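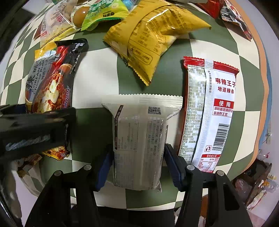 Snack haul! The spicy drawer is back

If you've been reading for a while you know about the spicy drawer. It's the second one down in our kitchen, under the tea towels, and by February it had shrunk to one sad sachet of soy sauce and a rubber band. So on my way home I stopped at the little grocery on Dendside, meaning to buy scallions, and came out with a full tote bag (and no scallions, which I only noticed when I wanted some).

Everything went straight onto the table, because half the fun of a haul is spreading it out and reading the backs of the packets before anyone is allowed to open one.

The one I was most excited about is the long red and white pack of spicy strips, 麻辣王子. If you've never had latiao, they're chewy, oily, chili-slicked strips made from wheat flour, and they are wildly good. My friend Jadwiga got me hooked years ago when we shared the flat in Cunddale, and we used to cut a pack into tiny pieces with scissors so it would last through a movie. It never did! The back of this one says it's not fried and that the rapeseed oil is non-GMO, and I love that somebody thought to put that on there in red letters. I read it out to Jadwiga over the phone and she said, "So it's a health food," and hung up to go buy her own.

Then there's the Korean-style cheese noodles in the black package. I'm a sucker for a noodle photo, and this one has red noodles with white cheese and green onion on top, plus a chili so you know what you're in for. My plan is to cook them a minute short, drain off nearly all the water, and stir in a spoonful of butter before the sauce. Sorcha swears by a splash of milk instead. We've been having this argument since our Rafferty Street days and I'm not giving in now.

The small white packet has a back so full of tiny gray print that I gave up and went looking for my reading glasses, then got distracted and put the kettle on. I'm saving that one for the train.

House rules for the drawer, same as last year: you can take anything that's already open, you clip it shut after, and the last of the latiao gets split 2 ways even if one of us is asleep. Noodles go at the back, standing up, so I can see what's left without digging.

If you have a favorite spicy snack, tell me in the comments, especially anything with Sichuan pepper, that lovely numbing kind. I'm going back to Dendside for the scallions anyway.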